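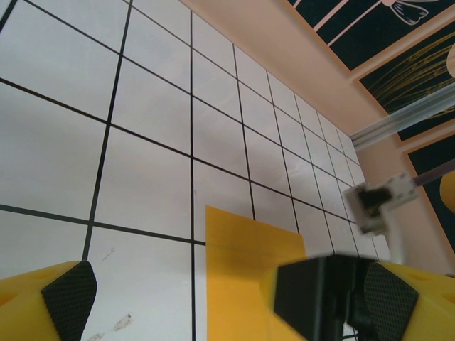 Grown-ups like to say a table is clean once it has been wiped. Should you believe them? I wouldn't, at least until I had bent down and looked along the top. White tiles are good for this kind of checking, as marks show up well on them. There are gray streaks on these, and a few small brownish stains and specks on one tile, not far from the flat yellow thing. Could you name what made those specks? I couldn't, and I'd be suspicious of anybody who could name it just by looking.

## Does a wipe pick dirt up?

Sometimes. A damp cloth can lift crumbs and dust. A cloth that is already dirty may just spread a thin layer of muck around, and when the water dries, the muck stays behind as a streak. 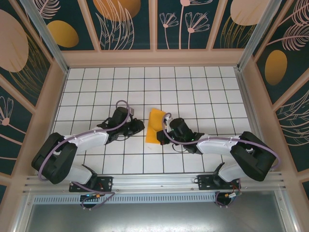 Then there are the lines between tiles. They are often a little lower than the tiles themselves, so a quick swipe can slide right over the top and miss what's down there.

## "Kills everything!"

Be careful with big promises on spray bottles. Ask what "everything" means, and how long the spray has to sit before you wipe it off. (Get an adult to read the label with you, and leave the spraying to them.)

## Test it yourself

Wipe a table with plain water and a clean white cloth. Wait 8 minutes. Wipe the same spot with 2 more clean cloths, one after the other, and compare them. Is the last one still gray? Then the table wasn't clean the first time, whatever you were told.

*Abla Farah*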